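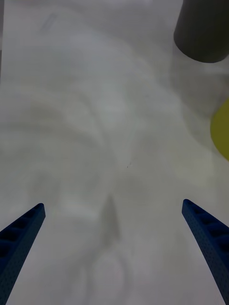

A pale gray-white work surface, seen from above.

About Sarnari

Sarnari builds and resurfaces work tables. Our shop is on Chowdary Street in Grurkville, in the back half of a former shoe warehouse. We sell to schools, repair shops, small labs, sewing rooms and anyone else who needs a flat place to work and plans to use it every day.

We started with resurfacing. A local school had 89 tables with good frames and worn-out tops, and the price of new ones was more than it could pay. We took the old tops off, fitted new ones and had the tables back in the classrooms by September. Other schools heard about it and called. New tables came later, when customers began asking for sizes they could not find in a catalog.

What we make

Our main line is called Brestine. It comes in two depths and three heights, and the legs are the same on all of them, so a table can be changed from sitting height to standing height without buying a new one. The standard depth is 30 inches. The deeper one is meant for cutting and layout work and takes up a lot of room, so please measure your doorway before you order it.

Brestine tops come in plain colors with no pattern. Most customers choose one of the pale grays. Small parts are easier to find on a light top, and a spill shows up before somebody puts a sleeve in it. Light tops also show pencil and marker. If that will bother you, ask for the mid gray. We can mail samples of every color we stock, and we suggest looking at them under your own lights, as they look different in our shop.

We do not make desks with drawers, kitchen counters or outdoor tables.

Resurfacing

If your frames are straight and the welds are sound, we can usually put a new top on them. Send us photos of the underside along with the length, width and thickness of the old top. We need to know how the top is attached, and the underside photos tell us more than anything else. We charge by the table, with a lower price for larger orders. Pickup and return are included inside Grurkville. Outside the city we add a delivery charge, which is written on the quote.

Old tops that are still usable are set aside by the loading door and offered free to local residents. Call first to see what is there.

How we work

Every order gets a paper ticket that stays with the tables until they leave the building. The ticket lists the size, color, edge style and leg height. Before delivery we check each table on a level section of floor, adjust the feet and wipe down the top. The feet will need adjusting again in your room, and a wrench for that is taped under one corner.

Lead time for new tables is roughly three weeks. Resurfacing takes longer in summer, when most of the school work comes in. If you need tables for the start of the school year, get in touch in spring.

Care

Wipe the top with a soft cloth, warm water and a little dish soap. Dry it afterward. Do not use scouring pads. For tape residue, try rubbing with a dry cloth before using any kind of cleaner. Replacement feet and edge strips are available for every Brestine table we have sold.

Visiting the shop

Customers are welcome to come in and try the tables. We keep one of each height set up near the front, and you can bring your own chair or stool to test with them. The entrance is on the alley side of the building, and the parking lot is shared with the tile store next door. Please use the spaces marked Sarnari.

For quotes, samples or replacement parts, use the contact form or call the shop.

Page last updated July 17, 2024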